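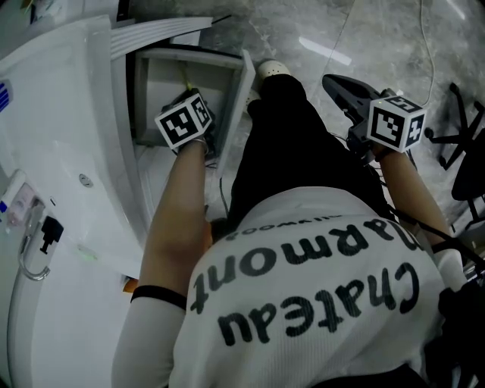
Attachment 1: head camera, appliance task, both wrist cubes in view

Ticket: Left wrist pose drops out when the hand goes into the compartment
Component: pose tracker / replay tool
Reported by: Marlene Frota
Assigned to: Tsz-kin Kwan
Status: Fixed, waiting for merge

Marlene Frota, Wednesday 9:40
Replay on Nindov stops at frame 755 with "left_wrist: no pose". Right wrist is fine for the whole episode. The episode is 1,000 frames long. Attachment 1 is from the same episode, left cube in front of the opening.

Tsz-kin Kwan, 10:15
Reran the detector offline. The left cube is lost at 755 and found again at 758, so the gap is 3 frames. The tracker should bridge that. Can you send the config?

Marlene Frota, 10:22
Attached. max_gap is 5.

Tsz-kin Kwan, 11:50
Found it. max_gap is read once at startup and applied to the right wrist only. The left one falls back to the default of 0. Came in with the per-hand config change. Patch is on branch left-gap.

Marlene Frota, 1:30
With the patch, replay gets past 755 and stops at 900, same message.

Tsz-kin Kwan, 2:05
The gap at 900 is longer than max_gap, so that stop is correct. Please don't raise the value. Trim the episode at 899 and replay again.

Marlene Frota, 2:40
Trimmed, replays to the end. Jonas Leitner to review the branch.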